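4 July 2025

Up at five again with the magpies. Frost on the ute and on the top half of the paddock, none down by the creek. Lit the stove and had porridge.

Teemu came at eight to look at the pump. He thinks the bearing is gone and wants to put in a Gautier, which costs more than I would like. I told him to patch the old one and see if it gets us to spring. He had two cups of tea and took the last of the fruit cake home with him.

Pruned the apricot and four of the apples. I should have done the apricot back in May when the leaves were still on, but my shoulder was bad then. The second apple from the gate has canker in a low branch, so I took it off well back and burnt it. The secateurs need a new spring.

Drove into town after lunch. Library books back, stamps, chook feed, a kilo of mince. The feed has gone up to 19 dollars a bag. Ran into Seija outside the chemist and we talked about her knee. She is on the list for the operation but has no date yet. I said I'd drive her when it comes up.

Rang Rosalba at six. The kids have colds and the little one is off school. She has enrolled in the pottery class after all. I'm to send the recipe for the lemon pickle and must remember to do it.

Soup for tea. Read 66 pages of the book about the wool clippers and went to bed at nine. Wind getting up from the south.
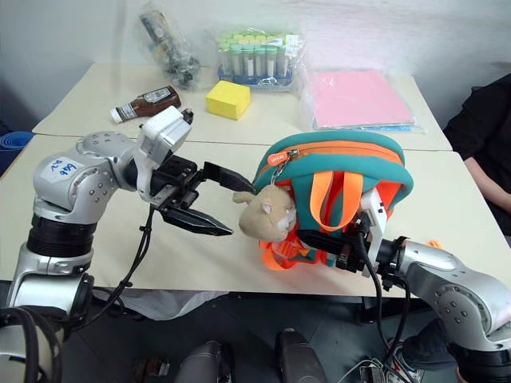

Bohdan Palamarchuk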